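Kolturero Practice Desk – Instructor Guide
Section 4: Setting up a timed practice exam

This section covers building a practice exam from the question bank, assigning it to a class, and releasing scores. You need an instructor account and at least one class with students in it. If you have not made a class yet, go back to Section 2.

Last revised Mar 22, 2020

4.1 Before you start

The statistics bank holds 1,602 questions, sorted by chapter and by difficulty. The chapter order follows the Hulme course outline. If your school uses the Kevholm outline, open Settings, choose Outline, and switch it now. Changing the outline later does not damage a saved exam, but the chapter labels on the score report will no longer match the ones your students saw.

Note: Accounts on the trial plan can see 400 of the questions. Searches on a trial account return only those.

4.2 Build the exam

1. From the main menu, choose Exams, then New Exam.
2. Type a title. Students see this title, so leave out anything meant only for staff.
3. Choose Midterm, Final or Custom. Midterm and Final fill in a chapter list for you. Custom starts blank.
4. Check or clear chapters as needed.
5. Set the number of questions per chapter. The total is shown at the bottom of the panel.
6. Set the difficulty mix. The default is half medium, with the rest split between easy and hard.
7. Click Draw Questions.

The draw takes a few seconds. When it finishes, the list opens in preview with the answer key hidden. Click Show Key to check it.

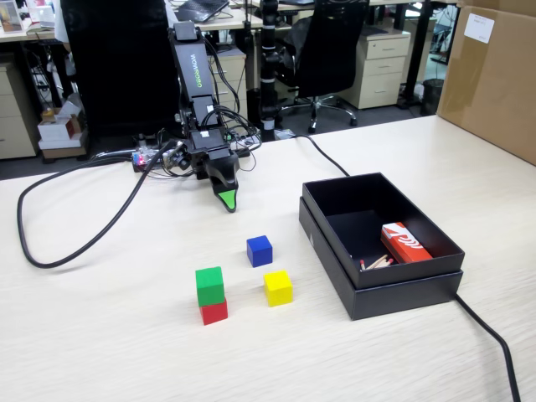

8. Read through the list. To replace a question, click Swap next to it. The new question comes from the same chapter and the same difficulty level.
9. To keep a question in place while you redraw the others, click the lock symbol beside it.
10. Click Save Draft.

Caution: Draw Questions replaces every unlocked question in the list, including ones you swapped in by hand. There is no undo. Save a copy of the draft first if you want to compare two versions.

4.3 Set the time and the rules

1. Open the draft and choose the Timing tab.
2. Enter the time limit in minutes. A full-length final in the Drekham format runs 132 minutes.
3. Choose whether the timer pauses when a student leaves the page. For practice at home, Pause is usually fine. For a supervised session, choose Keep Running.
4. Under Attempts, enter a number from 1 to 8.
5. Under Tools, turn the calculator and the table of normal values on or off. These are separate switches.
6. For students with extended time, click Add Exception, pick the student, and enter the new limit.

Note: An exception applies to one exam only. It does not carry over when you copy the exam to another class.

If two exceptions are entered for the same student, the longer limit is used.

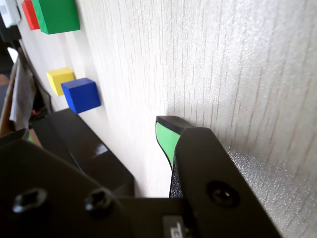
4.4 Assign the exam

1. Choose Assign and pick one or more classes.
2. Enter the opening and closing times. Both use the time zone in your account profile – check it if you teach students in another state.
3. Choose how much feedback students get: score only, score with correct answers, or full explanations.
4. Click Publish.

Students get a notice the next time they sign in. Once a student has opened the exam, its questions are fixed. You can still change the closing time and the feedback level.

Caution: Full explanations appear as soon as each student submits. If your classes take the same exam at different times, pick score only and change the setting after the last class is done.

4.5 Release and export scores

1. Open the exam and choose Results.
2. Review any rows marked Incomplete. These are students whose time ran out before they submitted. Their saved answers are scored and blank answers count as wrong.
3. Click Release.
4. To download the scores, click Export and choose spreadsheet or printable report.

The printable report groups wrong answers by chapter. Questions about importing the spreadsheet into a school gradebook go to Decha Thongdee at the instructor help desk, through the Contact link in your account. Include the exam title and the class name.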